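Informe de avance, Urkness, sala pequeña
Para: Heidrun Oberholzer
De: Wendelin Marti
29 de junio de 2018

Heidrun, va rápido que mañana cierro cuentas. Lo gordo del mes abajo, el detalle de facturas te lo manda Mathias aparte.

Gasto acumulado: 3738 francos. Dentro de lo aprobado en mayo. Falta por entrar la factura de Fankhauser (transporte), no la tengo todavía, la he pedido dos veces.

Sala. Terminada la parte de paredes, paneles blancos grandes, juntas finas oscuras. Queda limpio y da buena luz. Pirmin quería gris, se discutió, se quedó en blanco. La mesa de madera va en el rincón, como en el plano de Prorach. Veta marrón, horizontal, nos gusta más que la muestra que enseñaron al principio. Pendiente: repasar el tablero con aceite, 30 minutos de trabajo, nadie ha tenido un rato.

Piezas. De las 6 piezas negras previstas hay 4 aceptadas. Las otras dos se repiten, el escalón salía torcido. La forma ya no se toca: base ancha y baja, encima un cilindro más estrecho, con una muesca pequeña arriba. Las líneas de capa se notan un poco. Meinrad propone lijar, yo digo que no hace falta para esta fase y que nos come una semana. Decidir en la próxima reunion.

Los aros blancos, sin novedad. Son huecos, cortos, se agarran bien con los dedos. Skalo ofrece hacerlos mas altos por el mismo precio, le he dicho que espere.

Mesa y paredes, estado actual:

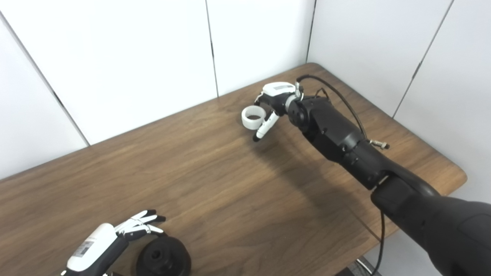
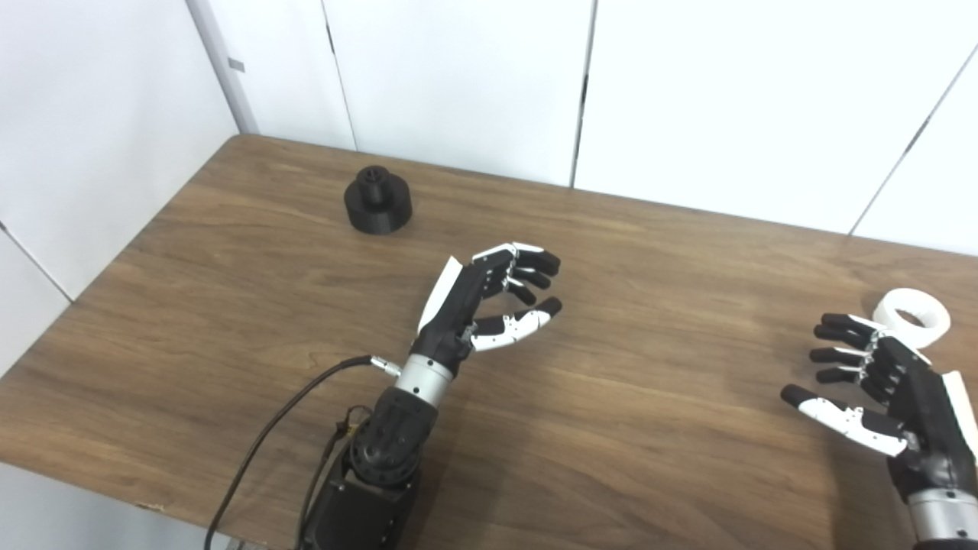
Sobre el calendario: vamos con retraso en la repetición de piezas y en nada más. Si Skalo entrega cuando dice, se recupera. Si no, pido prórroga, te aviso antes, no por sorpresa como la otra vez (perdona).

Lo que necesito de ti: visto bueno para pasar el sobrante de pintura a material, y saber si el segundo pago sale antes de vacaciones. Mathias pregunta tambien por el seguro, la póliza sigue a nombre del local anterior y habría que cambiarla.

Los planos corregidos te los paso en cuanto Pirmin los firme.

Wendelin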